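Okay, hello, come in, there are seats at the front and I promise I don't pick on people.

(Wait for the door. Water. Slide clicker is in the left pocket.)

I'm Zuleica Caldeira and I'm going to talk for 12 minutes about reading at a table. Just that. A table, a chair, a book, and why so many of us bought the reading lamp and the fancy stand and still end up scrolling on the couch!

Quick bit of history – my mum set up her study corner in 1991, on the landing at the top of our stairs, and it's still the best one I've ever used. It had a card table and a kitchen chair. She got through a whole bookkeeping course there with three kids thumping up and down past her.

(Pause for the card table slide. Tell the spilled tea story if they look friendly.)

When Vimala Venkataraman and I started the Skevow reading group we asked everyone where they sat. Some 30 people wrote back, and loads of them said a landing, a hallway or the end of a bench. Hardly any had a proper study. I love that. My favourite reply was from a woman who reads in her laundry, on an upturned crate, with the dryer going.

(Next slide. Let them look at it for a bit before talking.)

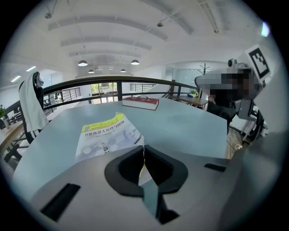 Part 3: Leave it out

Okay, so what I like about this table is that the books are lying on it. The textbook's out, the one about intelligent robots, and the big red hardcover is further back with the glasses sitting on top. You could walk past and start reading without opening a single drawer. There's a towel over the back of the chair too, and I'm all for that, mine has a cardigan living on it.

Look at where it is as well – right by the railing, with the greenery showing through the glass door downstairs. When your eyes get tired there's somewhere far away to rest them. If your table faces a wall, try turning it around for a week and see how you go.

(Ask: who has a book lying open at home right now? Hands up. Then on to lamps, and go easy on the lamp rant, Vimala's timing me.)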